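I sat down with Varora at nine in the evening, telling myself I'd do one dungeon and go to bed. Reader, I saw the sun come up over Clullcombe (the swampy region, and yes, it's gorgeous!).

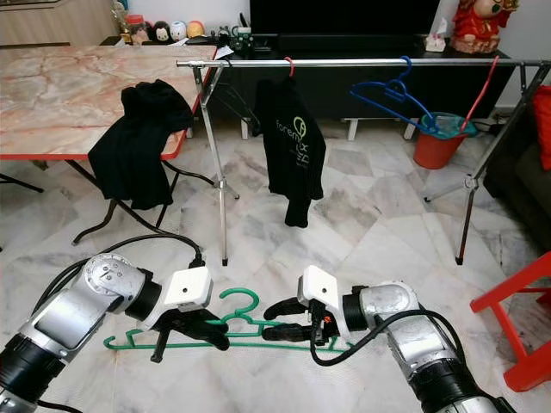 My save file says 61 hours now, and I still haven't beaten Fülöp, the blind swordsman guarding the second bridge. He has four phases. Four! My friend Rebecca Pagano parried him on her first try and I'm still a bit mad about it.

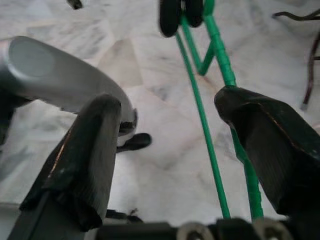
Page 48

The crafting drags, though. I hauled 948 iron scraps to Urkmont for a helmet that looks like a soup pot, and I wear it everywhere.
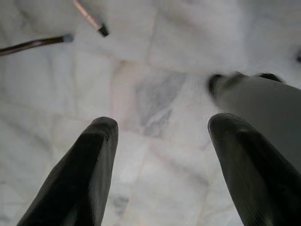 Pale marble floor. Photo: Efthymia Papadakis

The patch lands in August, and I'm going back to that bridge.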